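Nastby Furniture Hire: your questions

We use cookies to remember your basket and to see which pages get read. Carry on browsing if you're happy with that, or change your settings.

How long can I hire for?
The shortest hire is 3 months. After that you pay month by month and can stop whenever you like, with 14 days' notice.

Do I have to be a student?
No. A lot of our customers are, and August is our busiest month, but anyone with a UK address can hire.

How much is the deposit?
It depends on the order. One or two pieces usually need no deposit at all. If the goods are worth more than £900 we ask for one month's hire up front and take it off your last bill.

Do you carry things upstairs?
Yes, if we know beforehand. Tell us the floor and whether there's a lift. Narrow stairs are fine for most flat items — sofas are another matter, so please measure the turns.

What if something gets marked or scratched?
Light wear is covered. For stains, burns and broken hinges we charge the cost of the repair, never the price of a new piece.

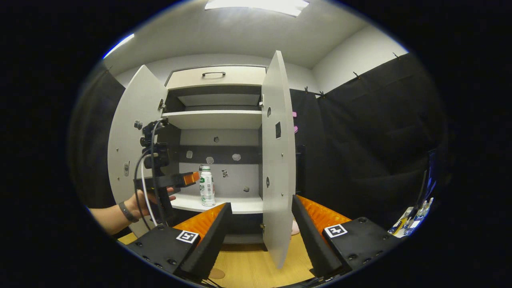 Can I put stickers or hooks on the furniture?
Stickers are fine if they peel off cleanly. Please don't use screws or strong glue. Warm soapy water gets rid of most sticky marks.

Can I buy what I've hired?
Usually, yes. Write to Austra Kivi in the office with your order number and she'll send a price. Half of what you've paid in hire comes off it.

When do you collect?
Monday to Friday, mornings only. Empty the drawers and leave the doors shut — keys should be taped inside.

Prices and terms last checked 2 March 2023.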